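9 September 2018

Sunday, and I did the thing I promised I wouldn't do, which was go in "for an hour" and come home after dark. The building was lovely and quiet though, and I'd brought the good coffee, so I can't pretend I suffered.

I've been fighting the grasp planner since Thursday. Flarura (I still love that name, Joana picked it) proposes 3,000 candidate grasps every time it looks at the table, and then my scoring code throws nearly all of them out and keeps 16. Fine! Except that on thin things the 16 it keeps are practically the same grasp over and over, nudged sideways a hair, so if the first is bad they're all bad. I had been blaming the depth data for this all week and wrote Nighat Mengal a rather long, rather grumpy email about it, and she wrote back one line asking whether I was clustering before or after the collision check. After. Oh dear.

So today I moved the clustering up front, which sounds like a small job and took me until three, mostly because the old code shares a buffer with the Sung tracker and I kept getting last cycle's poses back. Then I went through the wrist views one at a time with the candidates listed next to them, which I find oddly soothing – a bit like shelling peas. 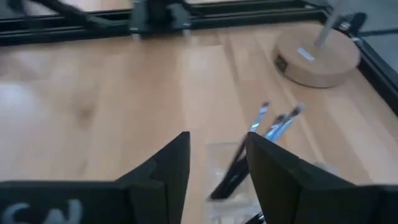
Wrist view, pens leaning in the clear container. My least favorite test.

The clear plastic is a misery for the planner and I haven't touched that part yet. Joana Torres thinks we should mask the container and plan only on the pens, and I think she's probably right, but I want to see the new spread of grasps first. Three runs queued overnight. Must remember to call Mom back, and buy stamps.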